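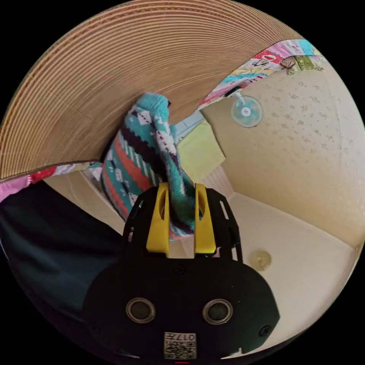

Fisteck · Departamento de Soleras y Encofrados

4. Preparación de la base antes del vertido

Antes de abrir el primer saco de mortero Promilis, dedique un rato tranquilo a la base, que luego se lo agradecerá.

1. Barra el soporte y retire los restos de yeso y pintura.
2. Marque el nivel en las cuatro esquinas, a 60 mm del soporte.
3. Coloque la banda perimetral, también alrededor de los pilares.

Nota: si la superficie pasa de 300 m², prevea juntas de retracción y consulte la ficha 2531. 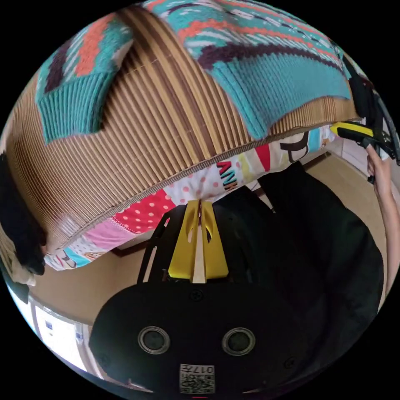

Simon

4. Humedezca el soporte sin dejar charcos y vierta desde el fondo hacia la puerta, con calma y sin pararse a media franja.
5. Pase la regla y cubra con lámina de plástico.

Precaución: use guantes y gafas, que el mortero fresco irrita la piel.

Revisado el 22/11/20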